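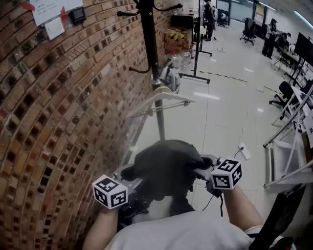 Yao-tsung Choi says the coat rack has to go, or at least go somewhere that isn't the brick wall, and he'd like that settled before we argue about anything else. He's said it three times now by message and once through the door, so I'm writing it at the top where he can find it.

25/05/2025
Room 809, the curved wall end

Right, the corner. I said I'd do a proper entry on it and here I am with a biscuit. For anyone coming back from leave, we're sorting the long curved wall and the strip of floor in front of it before the Walville lot come and look round in November. That sounds miles off but I remember saying the same thing about the store cupboard and look how that went.

First the wall, which I love and everybody else puts up with. It's the red-brown brick with every other brick set back, so you get rows of little dark square holes all over it. Lovely to look at, rotten to clean. I had a go at a patch low down with the soft brush on the hoover and got a fair bit of grey fluff out, plus a pencil stub and a folded bus ticket. The brush does the edges well but doesn't get to the back of the deeper ones. Elaheh suggested a paintbrush, a cheap stiff one, and I tried that after lunch and it's better! You flick the dust forward and hold the hoover just underneath with the other hand. Slow going though. I did from knee height to shoulder height on the short stretch by the door, and my arm knew about it. The rest will have to be a bit at a time, whoever's waiting for a kettle.

Please don't push things into the holes. I know they're the perfect size for a roll of tape. Finbarr has been using one as a pen holder since the winter and swears he's the only person who knows which one it is, and he may be right, I couldn't find it.

Notices. There's the white paper one up on the wall and the smaller card under it. I'd like to leave both where they are for now, they're at a decent height and you can read them on your way in. What I don't want is more of them creeping along the brick. Lucie asked if the booking sheet could go there as well. My vote is for the inside of the door, with a clip, and she's thinking about it. Anything new on that wall has to be pinned into the mortar and it doesn't hold well, I had the last one on the floor every time somebody opened the window.

The coat rack, then. Yao-tsung's case is that it's in the way, that it wobbles, and that a coat on it brushes past anyone walking close to the wall. All fair. My case is that it's the only place to hang anything at all, and if it goes the coats end up on chair backs, then on the bench, then on top of whatever you've just laid out. It's a tall black one with the curved hooks, and it does the job. There's a white plastic hanger living on it which I'm keeping, my jacket has no loop. I tried the rack in two other places this morning:

By the door: fine until the door opens, and then it isn't.
Next to the sink: Ardalan's scarf in the washing-up, enough said.

So it's back against the brick for the moment. I want to try it with a bit of weight in the bottom to stop the wobble, a sandbag or one of the old Druseo blocks if there are any left downstairs. And a house rule that it's coats and bags on there, no tools. Tools have got a board. I'll keep repeating this until I'm blue.

Further along is the striped box, the cardboard one in yellow and black, up on the rolling stand. I've asked round and I still don't have a straight answer on what's in it. Ardalan thinks packing bits from the Reda order. Elaheh thinks it's the spare floor tape. I had a rummage and it was a bit of both and a good deal of brown paper, so you're both right, well done. I've taken the brown paper down to the recycling and put the tape rolls in a bag with the end folded over on each roll (please fold the end over, it saves ten minutes of picking at it with a fingernail). The box can stay on its stand until we've got shelves. It's a useful height, and having it on wheels means you can sweep under it.

Water bottles! There's a whole huddle of clear plastic ones on the floor beside the stand. I've no objection to water, I'm all for water, but on a shiny white floor you hardly notice a clear bottle until you've kicked it. Lucie says she'd bring her own flask if there was somewhere to put it down, which is a good point and I hadn't thought of it. Proposal: a crate, near the wall, everybody's bottles in the crate, name on the lid in marker. Anything without a name gets poured on the plant at the end of the week. The plant could do with it.

Floor. It's come up beautifully with the plain mop, by the way. I'd been using the lemon stuff and it was leaving a film, and then this week I ran out and used hot water and nothing else and it was far better. You can see the lights in it. The only place it didn't come up is along the yellow and black tape, where the edge has collected a line of muck. Tape's the thing I most want opinions on. I like having a strip across the floor to say this side for walking and this side for working, and people do mostly take notice of it. But it runs on the slant, and Finbarr would rather it ran square to the tiles. I measured along the tiles with the steel rule and if we lifted it and laid it square, 300 mm further from the wall, there'd be room to get past the rack with a box in your arms. That would quiet Yao-tsung as well. Against: lifting old tape off glossy tile leaves glue, and last time I spent an entire afternoon on my knees with white spirit and a plastic scraper.

I did a small test on an offcut of tile from the cupboard. Stuck a short length down, put a heavy book on it over lunch, then peeled. Quick peel leaves a bit of glue. Warming it with the hairdryer first and pulling low and slow leaves next to nothing. One lunch isn't the same as a year of feet, so I'm not promising anything, but the hairdryer is going on the list.

Power strip. The white one's on the floor and I'd like it up off it, please, for mopping reasons and for toes. There are two brackets in the drawer with the job label 1332 on the bag, left from when we did the bench. They want screws, and I'm not drilling that brick, so it would have to go on the leg of something. Ardalan, you're good at this, would you have a look? Until then, if you're mopping, unplug it and lift it up first. I know it's a faff.

Other bits, as they came up:

The spare black stand with the wide base: does anyone need it right by the box? If no one shouts I'll shift it along a bit.
Paintbrush for the wall is in the jar marked Kordestani, bristles up. Don't paint with it.
Hoover bag changed. New ones on order.
Mop head is on the radiator. It does smell a bit, sorry.
Elaheh found the missing 5 mm hex key behind the bin, so you can all stop looking at me.

Still to decide: tape square or slanted, crate yes or no, booking sheet on the door. Write your initials under here with what you think and I'll do the tape once I've got four of you agreeing.

Y-T.C. — square. And move the rack.
F.N.G. — square, and leave my brick alone
L.L. — crate yes, door fine, don't mind about tape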